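Teaching by hand vs teaching by remote: is either worth the bother?

Plamby
We've been at the drawer job since May and I'm losing patience with the sales talk. Grekholm told us anyone could show the arm a task in an afternoon. We've now recorded 656 runs by remote control and I still wouldn't trust it with a drawer it hasn't met before.

Same cabinet every time, snacks and a bottle on top, drawer open or shut depending on the run. Move the cabinet a hand's width and it goes to pieces.

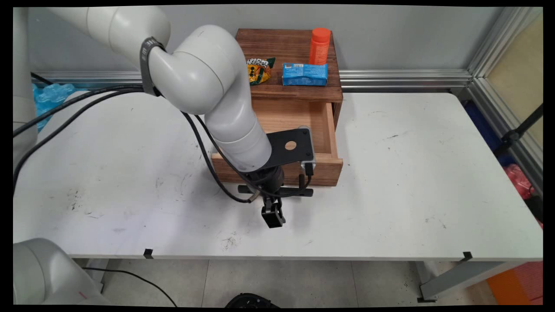 Padilla
You're blaming the method for what sounds like thin data. 656 runs with the cabinet in one spot is one run done 656 times. Shift it between takes, turn it a bit, swap the person on the controls.

Plamby
We did swap. Two people, and they drive so differently that the arm seems to have learned the average of both, which is neither. One goes in slowly from the side, the other drops straight down.

grallham_3291
Why remote at all? Grab the wrist and push it through the motion. You feel the drawer stick, you ease off. Down a remote link you feel nothing and just shove.

Padilla
Disagree. Hand guiding puts your arm in the camera view, and then what has it learned from? And try doing it for 5 hours.

grallham_3291
So put the camera on the wrist. I'd take 2 good demos by hand over a week of someone wobbling a controller.

Plamby
Two demos of what, though? It would copy them nicely and fall over on the third cabinet. I've yet to see figures from either camp that weren't taken on their own furniture.

Padilla
Fair. Move yours tomorrow and post the failures as well.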